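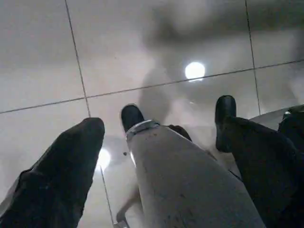

Section 4: Getting your films out of the old catalogue and into Vuvham

Right, so by now you should have Vuvham installed and opening without complaints (if it's still complaining, go back to section 3 and do the bit about the folder permissions again, properly this time). This part covers moving a film log across from Zarnach, or from a spreadsheet, and getting your star ratings to come with it. I did my own in one evening with a pot of tea. I had 1141 films in there and a shameful number of them were the same three Westerns.

Before you start

Make a copy of your old log and put it somewhere you won't touch. I mean it! Zarnach saves over its own file every time it closes, so if you muddle the import and then close it, your muddle is what you've got.

You'll also want to know which rating scale you used. Zarnach lets you pick out of five or out of ten, and it doesn't write your choice anywhere in the export. Open any film you loved, look at the number, and write it down.

4.1 Exporting from Zarnach

1. Open Zarnach and go to File, then Export Log.

2. Choose "Plain list with notes". The other one, "Plain list", drops all your reviews and keeps only titles and years. I've done this twice.

3. Tick "Include date watched". Leave "Include posters" alone. Vuvham fetches its own.

4. Save it to your desktop with a short name. Mine was films.csv. Apostrophes in the file name make the importer sulk.

5. Close Zarnach completely before you go on.

Note: if you're coming from a spreadsheet you can skip all of that, but your columns need to be called Title, Year, Watched, Rating and Notes, in that order. Capital letters don't matter. Spaces at the end of a column name do, and you can't see them, so retype the headings if it won't read them.

4.2 Importing into Vuvham

1. In Vuvham, click Library, then Bring In.

2. Pick your file. You'll get a preview of the first few films. Check that the year is in the year column and hasn't wandered into the notes.

3. Set the rating scale. It's the little drop-down at the top right, and it starts on "out of ten" every single time. If you rated out of five and miss this, every film you ever adored will come in looking like a stinker. (My top film of all time arrived with a 5 and I was quite hurt on its behalf.)

4. Press Start and leave it be. It goes quickly up to the films with accents in the title, then it slows right down and looks as if it has frozen. Go and make a sandwich.

5. When the bar fills, press Keep. If you press Done, it shows you the results but doesn't save them. I have written to them about the wording of that button.

Caution: don't run the import a second time on top of the first. Vuvham doesn't check for repeats and you'll get two of everything. If you need another go, use Library, Empty, and begin again with your copy.

4.3 Sorting out the films it couldn't match

You'll have a folder called Unplaced. I had 189 in mine, nearly all remakes, or films that go by one name here and a different one in America.

1. Open Unplaced and click a film.

2. Type the director's surname in the search box. This works far better than typing the title again.

3. Click the right one, then Join. Your rating and review move over with it.

4. If it really isn't in there, choose Add By Hand. Only title and year are needed, and you can fill in the cast some other rainy day.

Salvador Peixoto wrote in with a good tip for short films: put the running time in the notes as "mins 12" or whatever it is, and Vuvham will read it as a proper running time. I tried it and it does.

Note: television goes in Unplaced too, even one-off TV films. There's a setting for it (Preferences, Library, Allow Television) but you have to switch it on before the import. Sorry if you're reading this afterwards.

4.4 Putting your reviews on show

This bit is optional. If you keep your log private, skip on to section 5.

1. Go to Share, then Public Page.

2. Choose a theme. Lusska is the dark one and Segura is the pale one with the big quotes. I use Segura, as I waffle, and Lusska squashes long reviews into a tiny scrolling box.

3. Tick "Hide spoilers". It only hides what sits between two pairs of square brackets, so you do have to go back and put the brackets in.

4. Press Publish, then open the page in a different browser to check that other people see what you see.

Caution: your notes and your reviews are the same thing as far as Vuvham is concerned. If you've been writing "fell asleep, pretended to Mum I hadn't" in the notes, that will be on the public page.

Last changed 28/08/2020, to fix the menu names in 4.2. Thanks to Leandro Mateos for spotting that I'd sent everyone to the wrong one.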